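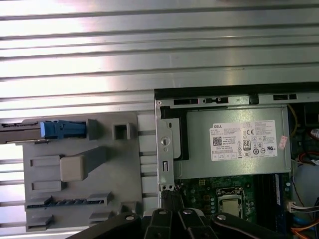 Hellgraues Kunststoffteil mit blauem Riegel auf geriffeltem Metall

Der Pendosix ist ein Hallenschuh des Herstellers Fliditz, der vor allem im Handball und im Volleyball getragen wird. Er gehört zu den halbhohen Modellen und wird in einer Herren- und einer Damenpassform angeboten. Der Name geht auf die interne Bezeichnung der Sohlenform zurück und wurde für den Verkauf übernommen.

Entwicklung

Fliditz stellte ursprünglich Arbeitsschuhe her und nahm Sportschuhe erst später ins Programm auf. Der erste Entwurf des Pendosix stammt von Tolera Tamiru, der zuvor Leisten für Wanderschuhe gezeichnet hatte. Eine Vorserie von 2.000 Paaren ging an Vereine und Fachhändler. Nach deren Rückmeldungen wurde die Fersenkappe versteift und die Zunge beidseitig am Schaft vernäht, um ein Verrutschen zu verhindern. Gefertigt wird der Schuh im Werk Preseck, die Außensohle liefert der Zulieferer Lahlou.

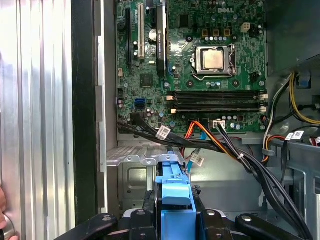 Aufbau

Das Obermaterial besteht aus einem einlagigen Netzgewebe, das im Zehenbereich und am Innenrist mit einer aufgeschweißten Folie verstärkt ist. Der Innenrist wird bei Torhütern und Abwehrspielern durch seitliches Schleifen stark beansprucht, weshalb die Folie dort bis unter die Schnürung reicht. Der Schaft endet knapp unterhalb des Knöchels. Die Zwischensohle ist zweiteilig: Im Vorfuß liegt ein fester Schaum, unter der Ferse ein weicherer. Zwischen beiden sitzt ein Gelenkstück aus Kunststoff, das die Verdrehung des Schuhs begrenzt.

Die Außensohle aus Naturkautschuk hat ein Fischgrätprofil mit einem runden Drehpunkt unter dem Großzehenballen. Sie ist nicht färbend und für Parkett, Linoleum und gegossene Kunststoffböden vorgesehen. Auf staubigen Böden lässt die Haftung nach, bis die Sohle feucht abgewischt wird. Für den Gebrauch im Freien ist die Gummimischung zu weich.
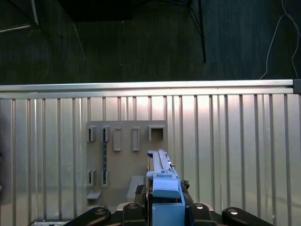 Passform und Varianten

Der Pendosix fällt schmal aus. Für breitere Füße gibt es eine Ausführung mit weiterem Leisten, die am Zusatz W zu erkennen ist und nur in dunklen Farben erscheint. Der Nachfolger Pendosix 2 behielt die Sohle bei, erhielt aber flache statt runder Schnürsenkel und eine herausnehmbare Einlegesohle. Eine knöchelhohe Variante wurde nach einer Auflage von 3.000 Paaren eingestellt.

Pflege

Der Hersteller empfiehlt die Reinigung von Hand mit lauwarmem Wasser. Bei Maschinenwäsche mit 60 Grad kann sich die Folie vom Gewebe lösen. Einlegesohlen und Schnürsenkel sind einzeln nachbestellbar, die Außensohle kann nicht erneuert werden.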